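Hustard

Desktop program for keeping a board game and card collection in order. Written in Java with a Swing front end, because that's what I knew at the time. Reads a folder of small text files, one per game, builds an index, lets you search by player count, play time, publisher, shelf, or any word in the notes. Can also export a print list for taking to a game night.

Started as coursework, second half of the software project class. Kept going after. Expect some mess in the older packages.

Status

Works on my machine and on two others. Windows and Linux. Mac starts but the menus look wrong, haven't had time.

What it does
- search as you type, any field
- tags, as many as you like per game, no nesting
- loan tracking (who has it, when it went out)
- duplicate finder, goes by title and year
- export to CSV, plain text, and a two column print sheet
- import from CSV if the header row matches, see Import

What it does not do
- no online lookup. Was in the plan, got dropped
- no phone version
- no pictures of the boxes inside the program. Index only
- no undo on bulk edit!! Back up first

Getting it running

You need Java 11 or newer. Unpack the archive anywhere you can write to, then from that folder:

java -jar hustard.jar

First start asks for a collection folder. Point it at sample/ if you just want to poke around. The choice is saved in hustard.cfg next to the jar. Delete that file to be asked again.

If the window opens blank, resize it once. Known problem, see below.

Building from source

Run ./build.sh or build.bat. No Maven, no Gradle, just javac and a list of files. If you add a class you have to add it to files.txt by hand. Yes, I know. Tests go with ./test.sh, they take a few seconds, and two of the date ones fail if your system locale isn't English. Those are safe to ignore for now.

Folder layout

src/ - the program
sample/ - sample collection, see next part
tools/ - converters, the Kan script lives here
docs/ - the coursework report, out of date
old/ - the first version, kept for the print code

Sample collection

The sample folder has 984 entries in it. Titles, player counts and years were typed in by us from our own shelves and from the Walmont club list, with permission from the club. 496 of those have notes. The rest only have the basic fields filled in, so searching on notes will miss a lot of them. That is the data, not a bug.

Loan records in the sample are made up. Names in them too.

Known gaps in the sample:
- expansions are sometimes their own entry and sometimes a tag on the base game. Depends who typed it
- play times are from the box, so optimistic
- the shelf field is from the old Walmont room and means nothing now
- a few publishers are spelled two ways. Ya-wen fixed most of them

File format

One file per game, UTF-8, ending in .game. Field name, colon, value. Order doesn't matter. Unknown fields are kept and written back as they were. Minimum is title and year. Like so:

title: Trakcombe Junction
year: 2009
players: 2-5
time: 60
tags: trains, routes
shelf: B4
notes: missing one blue token, use a button

Notes can run over several lines if each new line starts with a space. A tab works too but the editor turns it into a space when you save.

Import

File > Import > CSV. Header row has to use the same field names as above, lower case. Extra columns go in as unknown fields. Semicolon files from European spreadsheets work if you tick the box. Dates in the loan column must be year first.

Coming from Kan (the old DOS catalog that half the club still uses): run tools/kan2game.py on the .KAN file. It writes a folder of .game files. Accented letters come out wrong in the very old ones, pass --cp850 and they should be fine. Wiroj wrote this one, needs Python 3, nothing else.

Speed

Index loads up to 1,000 games without any wait worth mentioning. Past that the first search gets slow and then it's ok, the index is cached in memory. Bulk edit locks the window over 400 selected rows. It isn't frozen, leave it alone and it comes back. Needs its own thread, on the list.

Known problems
- blank window on first start with some Linux window managers
- print sheet cuts long titles in the right hand column
- sorting by player count puts 10 before 2. Fixed in src, jar not rebuilt yet
- closing the loan window with Escape drops teh changes without asking
- duplicate finder thinks second editions with the same year are the same game
- config path breaks if there's a # in the folder name

To do
- thread for bulk edit
- proper undo
- split Trakcombe style entries (base plus map packs) into parent and child
- throw out old/ once the print code is rewritten
- docs

Who did what

Zbigniew Szulc - search, index, most of the window code, this file
Ya-wen Fu - file format, sample cleanup, tests
Wiroj Phuthong - Kan converter, CSV import
Idun Isaksson - print sheet, icons
Wellington Caldeira - loan tracking, bug reports, more bug reports

Bugs and patches

Open an issue, say which Java and which system, and attach the .game file if it's about one file. Patches welcome, small ones get looked at first. Please keep the tabs in src/, don't reformat whole files, I can't read the diff after.

License

Code is MIT. Sample collection is free to use for anything, a mention is nice but not requried. Icons are Idun's, ask her before using them somewhere else.

Last touched 4/7/24.
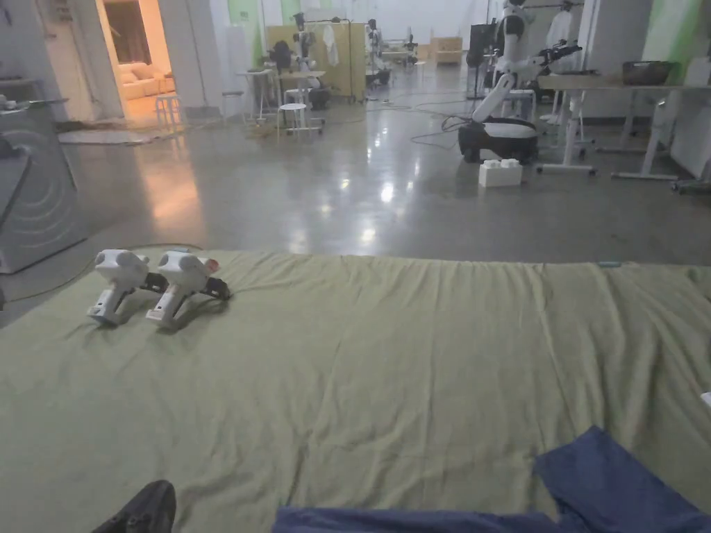
Two white hand-held grippers on a green sheet.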